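Chapter 6

Packing a Bag of Mixed Shopping

What this chapter covers

6.1 The rules everyone repeats
6.2 What a bag has to do
6.3 Light goods and the problem of air
6.4 Soft-sided bags and baskets
6.5 Packing order, and how far to trust it
6.6 Practical work

Before you start, you should have read Chapter 5 on shelf stock and have your notes on package types to hand. You will also need the blank record sheets from the back of the book.

6.1 The rules everyone repeats

Most people who have worked on a till can recite the rules for packing a bag. Heavy things go at the bottom. Cold things go together. Eggs and bread go on top. Square things go round the edge and odd shapes go in the middle. These rules turn up in staff handbooks, on posters in stockrooms and in almost every earlier textbook on shop work, including the first edition of this one.

We have become less sure of them. The rule about heavy things is sound as far as it goes, and anyone who has put a tin on top of a loaf knows why. But it was made for a weekly shop with tins, bottles and jars in it. Give the same rule to a student with a heap of crisps, biscuits, dried noodles and sweets, and it has very little to say. Every item weighs nearly the same. The student looks for the heavy one, fails to find it, and starts with whatever is nearest.

The rule about square things is weaker still. It supposes that the bag has corners and that the corners will stay where they are. A cardboard box does that. A cloth tote, or a basket with soft sides, does so only when it is already nearly full, and by then the advice has come too late to help.

None of this means that packing is a matter of luck. It does mean that you should ask of each rule what kind of shopping it was written for. In this chapter we take a single kind, light packaged snacks, and look at it closely.

6.2 What a bag has to do

A packed bag has three jobs, and they pull against each other. It must hold everything, it must protect what is in it, and it must be fit to carry and unpack. Books on the subject tend to write as though one good method served all three. In our view it rarely does. The tightest pack is often the one that crushes most, and the gentlest leaves half the goods on the counter.

When you judge a packed bag, then, say which job you are judging. "Well packed" on its own tells the reader nothing. "All the goods went in, but two packets were creased" is a finding that somebody else can use.

6.3 Light goods and the problem of air

A snack bag is mostly air. The makers will tell you that the air is there to protect the contents, and up to a point this is true. It also makes a small amount of food take up a large amount of space, and the person packing has to deal with that space whatever it is there for.

Take a packet marked 275 g and another marked 300 g. On paper they are near enough the same. On the table one may be a flat brick and the other a cushion three times its size. Weight printed on the front is a poor guide to how much room an item needs, and we suggest that you stop using it for that purpose. Press the packet lightly with a flat hand instead. If it gives, it can share a space with something firmer. If it pushes back, treat it as a solid object with weak walls.

Shape changes as you work, too. A full pillow-shaped bag laid on its back has a different outline from the same bag stood on its end, and once something leans against it, it changes again. Diagrams which show snack packets as neat rectangles should be read with this in mind. We have left such diagrams out.
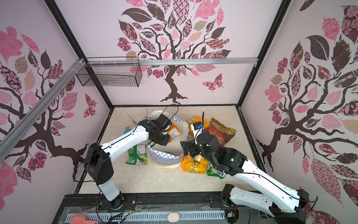
Figure 6.1 Mixed snack packets around a white tote basket with a checkered rim. An orange bag is tucked inside the opening.

Look at the goods in Figure 6.1 and try to rank them by weight. It can't be done by eye with any confidence. Ranking them by size is easier: the large yellow bag with brown lettering is an obvious candidate for early thought, and the small grey-and-white packet can wait. Size is the better place to begin with stock of this sort, though even here some caution is needed, as part of the green-and-white package is hidden and you would have to handle it before deciding.

Notice as well that the side of the basket is slightly crumpled. Keep this in mind for the next section.

6.4 Soft-sided bags and baskets

The usual advice is to open a soft bag fully and stand it upright before anything goes in. Good advice, but it is often given as if the bag would then obey. Many will not. The sides lean, the mouth narrows, and the first item has to be used to hold the bag open for the second.

There are several well-known answers. Some packers fold the rim outwards to stiffen it. Some put a flat, firm item in first, on its side, to spread the base. Others keep one hand inside the bag throughout, which works nicely until both hands are needed for a large packet. In October we tried all three with the training group at Staltirbridge, using the Distamel basket and the plainer Calvo tote. The flat base item did best with the basket. With the tote we could see no clear difference, and we would rather say so than pick a winner.

Be wary of claims about capacity. The label on the Calvo tote gives a figure in litres that can only be reached by filling it with something that pours. For packets, expect a good deal less – how much less depends on the packets, and we know of no short cut for working it out.

6.5 Packing order, and how far to trust it

The order below is the one used in the Istirus course. Treat it as a starting point for your own trials.

1. Lay all the goods out where you can see them.
2. Set aside anything torn or already open.
3. Put the largest packet that holds its shape against one side.
4. Place the next largest against the other side.
5. Fill the middle with packets that give when pressed.
6. Slide small flat items down the gaps.
7. Lift the bag by its handles, or by the rim if it has none, and see what moves.

Step 7 is the one most often skipped. A bag may look tidy on a table and slump as soon as it is raised.

6.6 Practical work

Choose eight or more snack packets of different sizes. Pack them in the order given in 6.5, then unpack them and pack them again starting with the smallest. Record how many went in each time and the state of each packet afterwards. Keep the total weight under 800 g so that strain on the handles does not muddle your results.

If the two orders give the same result, write that down. Do not repeat the test until it agrees with the book.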